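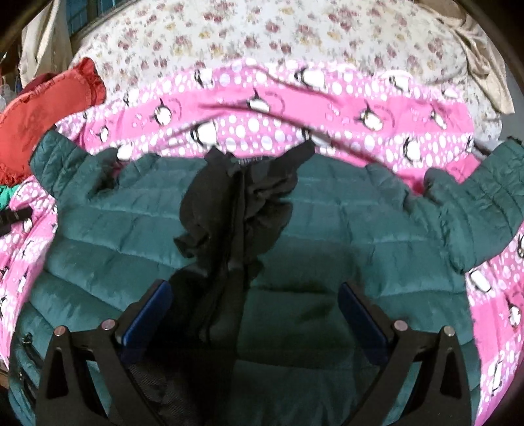 Photo: Mereana Tautahi

Norkel hand-held gripper, reviewed after 208 demos on laundry. Short version: good tool, fussy pads.

Bought it to redo the Gilchrist folding result at home. Their method is simple enough, you do the job by hand with the gripper, the policy learns from the wrist view, no arm needed till the end. Puffer jackets are the hard case. Slippery, and the colour shifts with the light. Dark cloth on top of teal padding is worse, black fingers against black fabric and the tracking gets confused.

Trained on 14 garments. Jackets came out well behind pyjamas, same as in thier paper. Adding messy-bed starts helped more than adding hours.

Gripes: pads creep on the fingers, trigger is stiff, manual is useless. Would buy again at $394, not at full price.

Four stars. Will update once I've tried the Witar pads.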